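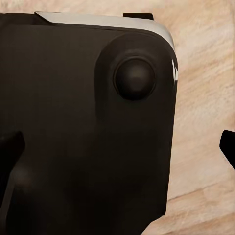

Contents | Previous | Next | Glossary | Index

Chapter 6
Can It Do the Chores Yet?

My sister called me in February to ask whether she should hold off on buying a new dishwasher. She'd seen a clip of a robot folding a shirt and figured the rest of the kitchen was maybe a year behind. I told her to buy the dishwasher! Then I spent the next half hour trying to explain why, and did such a bad job of it that I decided to write this chapter.

So let's start with a chore nobody would bother to put on a list: clearing a table. Somebody has left a game controller out, or a handheld console, a pair of glasses, a spoon. You pick each thing up and put it where it lives. You've been able to do this since you were very small, and you can do it while arguing on the phone.

Now try it with two stiff fingers and no feeling in them. (Really try it. Grab a pair of salad tongs and go after your remote control, I'll wait.) A flat thing lying on a flat table is a miserable object to pick up. Its sides are low. Its corners are round. If it's dark and a bit shiny, a camera may have trouble deciding where the edge is. And if it has a thumbstick poking up on top, that's one more bump you'd prefer to leave alone.

My friend Ebbe Myklebust ran the picking bench at Granström for 11 years, and he has a rule I've stolen for my classes: ask about the second object. Any machine can be tuned to pick up one thing from one spot. On his shop floor the arms moved the same metal bracket all day and hardly ever dropped one. Then the supplier switched to a bracket with a softer edge, and the whole line stood still until lunch.

A home is nothing but second objects. I counted what was on my own coffee table while drafting this (for science) and got to 36, including a sock. No two of them want to be held the same way.

This is where simulation comes in, and where I get excited. In a simulated room you can drop the same gadget on the same table 200 times, change the light, turn the wood grain, nudge the fingers over a little, and nothing gets scratched. We'll use a small practice program called Ekarach for this, starting in Section 6.2. It's free, it's a little ugly, and my students complain about the menus every year.

What you learn there doesn't carry over cleanly to a real kitchen, and we'll spend most of Section 6.4 on the reasons. Friction is the big one. Before you read on, write down three chores you did today and guess which one a machine would find hardest. Keep the list, you'll need it for the first exercise.

14 comments | 6 shares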